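Rindholm Institute of Building Studies
Unit 9: Water Use in the Home. Course handout, November 2024 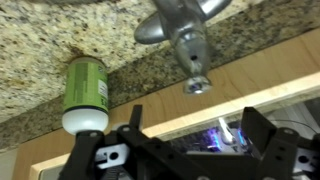
Several students in the July intake asked why the unit gives so much time to kitchens and bathrooms when gardens use more water in many Australian households. One wrote that in her own street the sprinklers mattered far more than any tap, and that the reading list ought to say so. Her observation is fair for detached houses on large blocks in dry districts. It holds less well for apartments and townhouses, where outdoor use may be close to nil, and these are the dwellings on which the assessment is based. Outdoor use is treated separately in Unit 10.

Purpose of the unit

Students completing this unit should be able to read a household water account, divide the total into plausible end uses, and recommend changes in fittings or habits with an estimate of what each would save. The unit assumes no knowledge of plumbing beyond that covered in the introductory module. Work on pipes, drainage and fixed fittings must be carried out by a licensed plumber, and nothing in this handout should be read as instruction in such work.

Terms used

End use: the purpose for which water is drawn, such as showering, toilet flushing, laundry or cooking.

Flow rate: the volume passing through an outlet in a given time, expressed in this unit as litres per minute.

Base flow: the lowest steady flow recorded at the meter when no one is drawing water. A base flow above zero generally indicates a leak, although a slowly refilling cistern or an evaporative cooler can give the same reading.

Embedded energy: the energy used to treat, move and heat the water. For hot water the heating component is usually much the largest.

Flow and volume

A common error in student reports is to treat flow rate and volume as interchangeable. A shower is a flow-governed use: the person stays under it for a period, and a lower flow rate reduces the total. Filling a saucepan is a volume-governed use. The saucepan holds what it holds, and a slower tap only lengthens the wait. Kitchen use is a mixture of the two. Rinsing vegetables under a running tap is flow-governed; filling a kettle or a sink is not. Reports that apply a percentage saving to all kitchen use will be marked down.

Worked case: the Ternside flats

The Ternside flats are a block of 42 dwellings built with a single shared meter. Before individual meters were fitted, each household was charged an equal portion of the account. Residents had no means of knowing their own consumption, and small leaks went unreported for long periods. After the meters were installed, base flow was logged overnight in every dwelling. Nine showed a continuous reading. Most of these were traced to worn cistern valves, which are nearly silent and seldom noticed by occupants.

Students should note the order of work. Leaks were found and repaired first, and end uses were estimated only afterwards. An estimate made while a leak is running will assign the lost water to whichever end use the analyst knows least about, commonly the toilet or the laundry.

The full data tables are held in the course folder under Ternside, together with the Walczak worksheet for converting meter readings to daily averages. The worksheet expects readings in kilolitres. Figures taken from older meters may need to be converted before entry.

Hot water run-off

Where the heater is some distance from the outlet, cold water standing in the pipe must be drawn off before hot water arrives. The volume depends on the length and bore of the pipe. It may be calculated directly or measured by collecting the run-off in a bucket until the temperature at the outlet is steady. Both methods are acceptable in the assignment. Students using the bucket method should record how long the outlet had been idle beforehand, as a pipe used a few minutes earlier will still hold warm water.

Assessment

The assignment is a written report on one dwelling, to which the student must have lawful access and the occupant's consent. Meter readings are to be taken at the same hour each day for 30 days. Missed readings should be left blank and not interpolated. The report counts for 52 per cent of the unit mark, with the remainder drawn from the tutorial exercises.

Reports should include a table of readings, a statement of method, the estimated end uses and a short discussion of uncertainty. Occupants' names and street addresses must be removed before submission. Files are to be lodged through the Zerico portal in PDF format. Requests for an extension should be sent to the unit office before the due date.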